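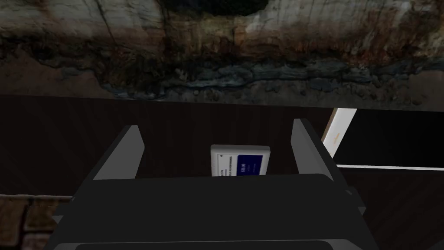

I went along to the open afternoon at Overgaard in March expecting tea, biscuits and a bit of polite clapping, and came home with a notebook full of rules, which I did not mind at all. The Clastau group has its rooms there, up 2 flights of stairs, and they had opened the whole place to anyone who cared to wander in.

Most of my time went on the simulation corner, where a gripper was shown on screen with its two fingers spread wide and a little white payment terminal waiting beyond them on a dark brown tabletop, with great craggy rocks behind. I do like a view! Our guide was patient with us and explained that their house rules start here, well before any real arm is switched on. A task has to be tried in simulation against 14 different backdrops, and each run is kept with its settings, the bad ones included. Someone asked whether they were ever tempted to drop the bad ones, and she laughed and said that was rule three.

I was especially taken with the page on objects that have to do with money. Prices on a display must be made up, no real card details may appear anywhere, and an arm may pick up or move a terminal but never press a key on it unless the written task says so. The Korport people, who share the corridor, have taken on the same page nearly word for word - though they ask for a second person to sign off each task, and I must say I prefer their way.

Downstairs there was a Kidum stand with a real arm behind a low barrier. We were shown where the stop button was before anything moved, and asked to keep our bags off the floor, which I thought was very sensible with so many of us squeezed in.

I missed the closing talk, as my train was the 1715, but there are printed copies of the rules by the door and I took two.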